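Open day at Hiko, Marín

Hiko opened its workshop to visitors on Saturday, September 7, 2019, and I went along with 8 others from our evening class. The first stop was the Eltar bench, where two arms handle small objects together.

They had a fault before we got to see much. On the second run the left arm stopped halfway through a move and the right one kept going until the grippers touched. The operator hit the stop button and cut the power. No damage, but it took 9 minutes to get both arms back to their start position.

The cause was a loose cable connector – the second this year, we were told. The right arm should stop when the left one drops out, and that part of the software isn't finished. They hope to have it in by October.
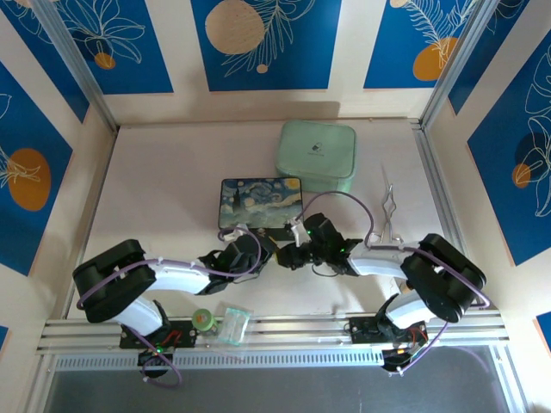
The two arms at the Eltar bench, with the Starry Night box between them.

After that we saw the paint room and had coffee. The next open day is in Undau.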